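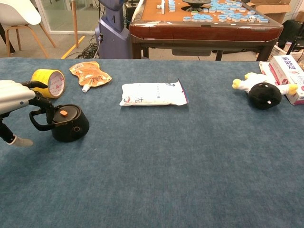

Session 3: Stock, space and markdowns

Notes from the lecture plus bits off the whiteboard. Slides go up later. Read with the Cedar case pack (the long one, not the summary).

Recap from last time

Footfall = people through the door. Conversion = share of them who buy. Basket = average spend per till receipt. Multiply the three and you get sales. Most of you got this right in the exercise, but several people used visitors per week and receipts per day. Check your units.

Sales per square foot

Takings for a period divided by selling space. Selling space only — leave out stockroom, staff areas, stairs. Some chains count fitting rooms, some don't, so comparing two firms off their annual reports is risky unless you read the small print.

Worked example, Villalobos (homeware, one branch in Stetalbridge). Ground floor selling space 700 sq ft. Takings per square foot for the year £158. So:

700 x 158 = £110,600

Rent and rates come off that, then wages, then cost of the goods. Getsemaní asked whether online orders collected in the shop should count. Good question, no settled answer. Landlords with turnover rents say yes. Tenants usually say no. For the coursework, pick one and state it.

Stock turn

Cost of goods sold divided by average stock at cost. NOT sales divided by stock, that mixes selling price and cost price and flatters the figure.

Low turn means cash stuck on shelves. High turn can mean good buying, or it can mean empty shelves and customers going elsewhere. You can't tell from the ratio alone. Food turns fast, furniture slow, jewellery slower still.

Days of stock = 365 divided by stock turn. Suppliers on 90 day terms are in effect paying for your stock if you sell it quicker than that. Big chains lean on this. When credit insurers pull cover, suppliers want cash up front and the whole thing unwinds very fast, often before the sales figures look that bad.

Markdowns

Two sorts:

Planned — end of season, built into the buying margin from the start.
Forced — wrong stock, too much of it, or a competitor cut first.

Rocío Cisneros's guest slot last year is still worth watching for this. Her point was that the first markdown should be deep enough to shift the goods, as a string of small cuts teaches shoppers to wait. Not everyone agrees. Daichi Hayashi's paper in the reading list argues for small early cuts where sizes are broken. Read both.

Sum to try: item costs £12, sells at £30 (ignore VAT). Marked down by a third. What is the cash margin before and after? Before £18, after £8. Price fell by a third, margin fell by more then half. Do this one until it is obvious.

Leases

Ran out of time, so only the outline. Upward-only rent reviews, break clauses, turnover rents. A shop can trade at a profit before rent and still be a closure candidate. Long leases signed in good years are the usual culprit. More next session.

Tuvus exercise

Groups as before. The Tuvus sheet gives opening stock, closing stock, purchases and sales for three branches. Work out stock turn for each, then say which branch you would close and what else you would want to know first. Eliseo Tapia is running the seminar and will ask the second part, so dont skip it. One side of A4.

Reading

Cedar case pack, sections 2 and 3
Hayashi paper on markdown timing
Lease handout, first half only

Essay titles out in March. Questions about extensions go to Zyanya Villalobos in the school office (no relation to the shop), not to me.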